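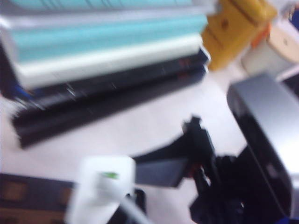 ok the new Kisley mini album came out at 1 a.m. my time and I have now had it on repeat through breakfast, the commute and lunch, so you're getting a thread. sorry to everyone who follows me for soup

---

first thing: "Justus" as the title track was the RIGHT choice. I know half of us wanted the ballad after the highlight medley (me, I was half of us) but the second that bass comes in under the pre-chorus I was out of my chair

---

it's 110 bpm and feels way slower in the verses, then the drums double up and suddenly you're in a completely different song. I checked twice because I was sure they'd changed the tempo. nope! same all the way through

---

the music video. where do I even start

---

the empty swimming pool set!! the whole second verse is done in one take, with the members walking in and out of the deep end, and the main vocalist just stands on the ladder and sings like she's waiting for a bus. so good

---

also they finally let the choreo breathe. last comeback there was a cut every half second and I had to wait for the dance practice to find out what the chorus looked like. this time you get the full shoulder move from the front, twice

---

the shoulder move is harder than it looks btw. I tried it in the kitchen and my neck would like a word

---

track by track, quick version, no scores because I change my mind every hour:

---

1. **Intro (Tidewater)**: a minute and change, mostly strings and a phone ringing. I usually skip intros and I haven't skipped this one yet

---

2. **Justus**: see above. and below. and probably tomorrow

---

3. **Left on the Stairs**: the one for people who miss their debut sound. handclaps, rubbery synth, rapper gets a whole verse to herself instead of the usual eight bars before the bridge. she has been so patient

---

4. **Cardigan Weather**: the ballad! the last chorus goes up a key and then drops back down for the final line, and I gasped at my desk. a coworker asked if I'd gotten bad news

---

5. **Nine Missed Calls**: fine. cute. the ad-libs at the end are better than the song. don't come for me, it might grow

---

6. **Justus (Inst.)**: play this one on headphones. there's a little guitar line in the second chorus that I couldn't hear at all under the vocals, and now I can't stop hearing it in the full version

---

can we talk about the live vocals at the showcase too. they did it at Baek Hall, which only fits 390 people, so there's no giant crowd noise over everything and you can hear them breathe between lines. the harmonies on "Cardigan Weather" were right there

---

someone in the front starts crying before the first chorus and the leader notices and grins mid-line. I've rewatched that part more times than I'll admit on a public account

---

and Sostix gave us a real promo schedule for once?? teaser photos, medley, video teaser, day off, release. I've complained about this label for years so fair is fair, that was nicely done. whoever made that calendar, I hope you got a nice dinner

---

one small gripe: 300 signed copies for the ENTIRE fan shop. I had the page open, I had my card out, I had the address filled in, and it was gone by the time the button loaded. I'm at peace with it. I'm mostly at peace with it

---

regular version's on the way, and I'm hoping for the pool photocard. if you pull the ladder one and want to swap, my messages are open and I'm a very reasonable person

---

for anyone new who wandered in from the video, my suggested order for the older stuff: the debut single, then the second mini album straight through, then the summer single (skip the remix), then the acoustic live set. after that you're one of us

---

the acoustic set's long but it's the best way to learn the voices. I couldn't tell two of them apart until I watched it and now I can pick them out from one syllable

---

edit to the above: people are asking which remix. the club one. the other remix is great and I'd hate for it to get blamed

---

update, 9 p.m.: it went in at 152 on the daily chart and it's climbed at every refresh I've looked at. for a group their size on a label this small that's really lovely to see!! the group chat is all capital letters

---

first music show stage is tomorrow, and if they do the pool choreo on a regular stage I need to know what they're using for the ladder

---

back to "Left on the Stairs" for the night. tell me your favorite track, and yes, "Nine Missed Calls" people, you too, make your case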